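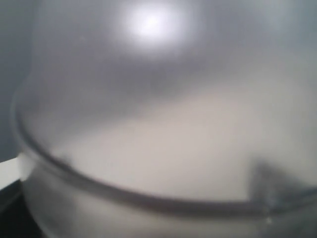
Tub 2, rim and wall, close up

Storage & Containers > Food grade plastics > Cloudy tub, wash it or bin it?

grecu_pantry
Picture at the top is one of a set of frosted tubs I use for dry goods. Rounded, translucent, grey lip. Bought from the Vokstead shop when they were clearing stock, so no leaflet and no care instructions. The base has a recycling triangle with a 5 in it, which I take to be polypropylene.

Question is about haze. I can't now remember how clear these were when new. The wall looks milky to me, with a beige cast through the middle, and I don't know if that is the moulding finish, limescale or surface wear. They have been through the dishwasher most weeks for two years. Contents are flour and oats only, never anything oily.

Is there a test that separates the three causes without wrecking the tub?

wudthorpe_dan
Polypropylene is never properly clear unless it has been clarified. A plain PP tub is milky from the day it leaves the mould. The light spreads as it passes through the wall and the thicker the wall the worse it gets. You may have nothing wrong at all.

Test for scale: put a spoonful of white vinegar on one patch, leave ten minutes, rinse, dry fully, compare with the patch next to it. If the patch is clearer, it was scale. If there's no change, it wasn't.

Drying matters. A wet surface fills in the scratches and everything looks better until it dries off.

nine_litre
Agree with the vinegar. Disagree that it tells you much about wear. For that, run a fingernail along the inside wall and then along the underside of the lip, where no scourer ever reaches. If the two feel the same, you have little or no abrasion.

The beige I wouldn't read anything into. Frosted plastic takes its colour from whatever is behind it and from the lamp over it. There is a strong glare spot near the top of your picture, so you have a light shining more or less straight at it. Take it to a window and look again.

grecu_pantry
Vinegar done on the outer wall. No difference I can see. Fingernail test: inside is slightly rougher than under the lip. Only slightly.

Costel Oprea
I would bin it. Once the inside is rough it holds flour dust, and you will not get that out with a cloth. Replacement cost is small.

wudthorpe_dan
"Slightly rougher" on a dry goods tub is no reason to bin it. If it were raw meat I would agree with you. Oats, no.

Costel Oprea
Flour moth eggs are small. I had an outbreak last October that went through every container on the shelf, and the ones that kept it going were the old scratched ones. I washed the lot at 60 and it came back.

nine_litre
More likely the lids. Moths get in at the seal, and the larvae sit in the thread or under the flange. A scratch you can barely feel with a nail is a poor hiding place compared with the gap under a loose lid. Did you change the lids?

Costel Oprea
I changed everything, so I can't separate the two. Point taken. I still would not keep a rough one.

m_hobbs
What about the rim? It comes out a good deal darker than the wall in that picture. Is it a separate part, or the same plastic but thicker?

grecu_pantry
Same plastic as far as I can tell. There's no join. It's rolled over, so you are looking through more material.

wudthorpe_dan
That would do it. It's also the part to check for cracks. PP copes well with flexing but the lip takes the load every time the lid is levered off. Squeeze the tub gently across the opening and look for white stress lines. Turn it a quarter and repeat.

m_hobbs
Thanks. I have the Nangate square ones and they always go at the corners. Had wondered if round was any better.

nine_litre
Round is better for stress and worse for shelf space. My cupboard is 365 mm deep and takes two 175 mm tubs front to back with 15 mm left over. Square ones of the same width hold a good bit more. I put up with round because they wipe out faster.

grecu_pantry
Squeezed all of them. No white lines on any except one, near the moulding mark, and that may be an old scuff. It doesn't change when I flex it.

Window check as suggested: the beige goes. In daylight the wall is plain grey-white.

wudthorpe_dan
Then it's the natural finish plus a bit of dishwasher wear. Top rack only, lower temperature, nothing abrasive inside. Keep the scuffed one for pegs or whatever and use the rest as before.

Costel Oprea
Freeze the flour for three days before it goes in, whichever tub you use. Let it come back to room temperature in the bag or you will get condensation.

grecu_pantry
Will do. Does anyone know if Vokstead sell the lids separately? Two of mine have gone slack.

m_hobbs
They did last year. Measure across the outside of the rim, as the sizes they list are for the lid and don't match what's on the tub.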